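Church Hall Housekeeping: Linens, Wax and Brass

Wax on the altar cloth

Let the wax harden before you touch it. A cloth that can be folded small goes in the freezer for 2 hours. Lift off what you can with the back of a butter knife, working from the edge of the drip toward the middle. Lay plain brown paper over and under the spot and press with a warm iron, no steam. Move to a clean part of the paper each time it picks up wax. Colored candles leave a stain after the wax is gone, and a little rubbing alcohol on a white rag takes out most of it.

Do not iron over embroidery. Turn the cloth face down on a towel and press from the back.

Wine

Blot, then rinse from the back with cold water. Skip the salt – it can set the color in older linen. Wash the cloth the same evening if you can. 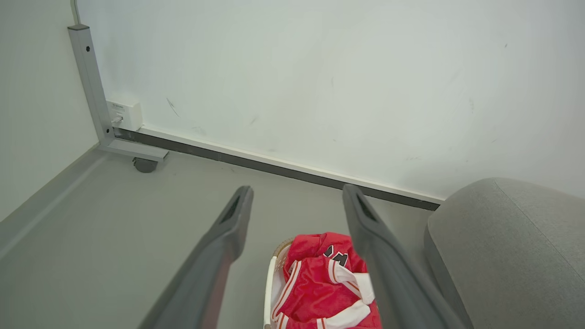
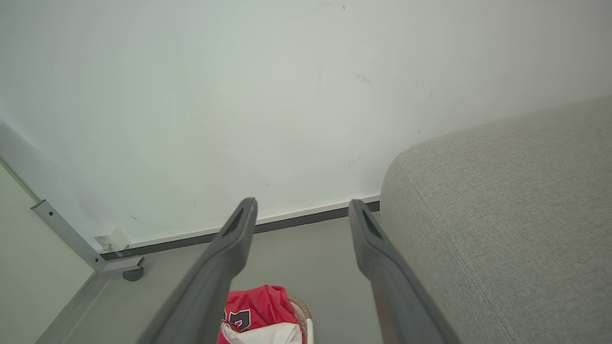
Yamuna Shenoy
Housekeeping Editor

Choir robes

Hang them with a hand's width between each one. Polyester robes can go through the machine on cold, zipped up and inside out, 2 at a time. Take them out as soon as the drum stops and hang them on wide plastic hangers. Wool robes go to the cleaner in February, after the Christmas and Epiphany services are well behind you.

Brass candlesticks

Check first whether the brass is lacquered. If it is, use warm water and dish soap only. Bare brass can take a paste polish, rubbed along the length of the stem and buffed with an old T-shirt. Keep polish out of the engraving or you will be picking it out with a toothpick.

Hymnals

Stand them upright, snug but easy to pull out. A damp book should be fanned open on end near a fan, never on a radiator. Loose covers can be glued with a thin line of PVA down the hinge. Put wax paper inside the cover and leave the book under a weight overnight.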